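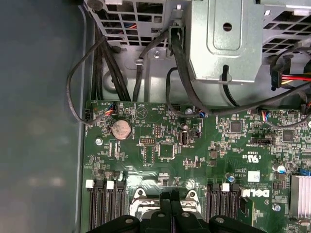
3.2 What people kept and why

Figure 4. Inside of a desktop case with the side open: green motherboard, metal drive cage, black cables.

I went into the Pacheco interviews expecting to hear about money, and I did hear about it, but mostly people wanted to talk about their old desktops like they were old trucks! Of the 211 households that answered, 85 still had a tower at home that was more than 8 years old. Santino Quezada and I read through all the comments in February (twice, since we kept disagreeing on what "still use it" meant). One man kept his for the family photos. Another had tax files on it and didn't trust anything newer - I get that. We ended up coding "use" as turned on at least once in the past year, and that left out 20 machines whose owners were pretty annoyed with us. The Plulladholm survey used a looser rule, so our numbers don't line up with theirs.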